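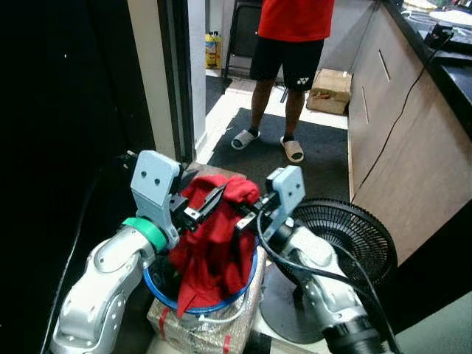
3.2 Basins, cloths and the small wash

When we began asking people how they look after the cloths in their homes and workplaces, we expected to hear mostly about washing machines, and we did hear a good deal about them. What surprised us was how quickly the talk drifted toward the basin. A basin is a humble thing to build a section of a paper around, but it kept coming up, in every site we visited and in nearly every diary, and we came to feel that leaving it in the margins would be unfair to the people who had been so generous with their time. Figure 4 has a very ordinary case of it: a red cloth bunched up in a blue plastic basin, one corner hanging down over the front rim, and the basin itself set on a cardboard box wrapped in shiny plastic. We will come back to that hanging corner, and to the box, because both turned out to matter a great deal to our participants.

Figure 4. Red cloth in a blue plastic basin raised on a wrapped cardboard box, with an electric fan beside it.

The diaries collected for this part of the study contain 2827 entries in all, of which 743 mention a basin, a tub or a bucket used in its place. We had given people a printed sheet with a space for the item being handled, a space for where it was put down, and a generous blank area for anything else they cared to tell us (the blank area, we are happy to say, was by far the best used). The 24 households and small workshops that took part were free to call things by whatever names they liked. Some wrote "basin" for everything. One kept three separate words going for what looked to us like the same object, and was quite firm about the differences when we asked.

The first thing we learned is that a basin is seldom only for washing. It carries the cloths from one room to another, it holds them while something else is being finished, and it marks, for anyone else passing through, that a job is under way. Margarida Leitão, who kept her diary with great patience right through June, put it this way in her interview: "If the cloth is on the chair, somebody moves it. If the cloth is in the basin, they leave it alone, they know it's mine and I'm coming back." Several others described the same understanding in their own words. In one shared kitchen, a cloth left in the basin overnight was respected, while a cloth left on the edge of the sink was thrown in with the rags by morning, and there had been a little unpleasantness over it.

3.2.1 Folding, bunching and the hanging corner

We had a category in our coding sheet called "folded" and another called "loose," and for the first few weeks we believed these would do. They did not do at all. People who fold very carefully for the cupboard will happily bunch the same cloth into a basin ten minutes earlier, and they don't regard this as untidy. Bunching is quick, it keeps the cloth from trailing, and a bunched cloth can be taken up in one go. We therefore added a third category, "gathered," for cloths that had been drawn together on purpose without being folded, and went back through the earlier entries to apply it. Niamh Kinsella and Sherif Fawzy did this recoding separately and then sat down together over the disagreements, nearly all of which came down to how much weight to give a word like "stuffed."

The hanging corner was raised by participants themselves, and we are grateful to them for it. A corner left over the rim gives you something to take hold of. For some people it was a habit learned from a mother or an aunt, and for others simply the way a cloth falls when you put it down in a hurry - and they were quick to say so, in case we read too much into it. Elibariki Sang, who runs a small repair workshop and goes through a great many wiping cloths, disliked the hanging corner very much. It drips on the floor, he told us, and then someone has to fetch another cloth for the drip. We have kept his objection in mind throughout, for it is a good one, and it applies with most force in rooms with tiled floors.

3.2.2 What the basin stands on

Height was the other great topic. Very few of our participants had a proper stand or bench for the basin, and what they used in its place was whatever the right height happened to be: a stool, an upturned crate, the lid of a chest, a cardboard box. Boxes were popular because they can be found anywhere and thrown away without regret. Their weakness is plain enough, and those who relied on them had worked out their own ways of getting around it. Some wrapped the box in plastic, some taped a flattened bag over the top, and one household had been using the same carton for so long that its sides had gone soft and had to be stuffed with newspaper.

We asked each participant to lift a basin onto their usual support and to tell us when it felt right. The answers had little to do with how tall a person was. They had much more to do with how long the job usually took, and whether it was done standing or sitting. Vasco Leitão, who prefers to sit, keeps his basin nearly at floor level and says his shoulders thank him for it. His sister keeps hers high and will not hear a word said for the low position. In nine of the interviews the question of height set off a friendly argument between members of the same household, and we learned more from listening to these than from our own questions.

3.2.3 Fans and other company

Finally, a word about the things that gather around a basin. We noted the objects standing within arm's reach during each visit, and the electric fan was among the most frequent. People used fans to dry cloths, to dry floors and to keep themselves comfortable, and quite often the fan had been placed for one purpose and was put to another without being moved. A Friday entry in one of the workshop diaries reads simply, "fan for me, then fan for the cloth." We treated such entries as two uses in the analysis, though we did go back and forth on this, and a reader who would like to count them as one will find them marked in the diary tables.

The fan also settles, in a quiet way, where the basin will go. It needs an outlet, the cord will only reach so far, and the basin follows along behind. In five of the homes the basin had been moved across the room at the start of the warm weather for this reason alone, and in two of them it had simply stayed there afterward. We take up the matter of seasonal moves more fully in Section 3.4, together with the drying racks.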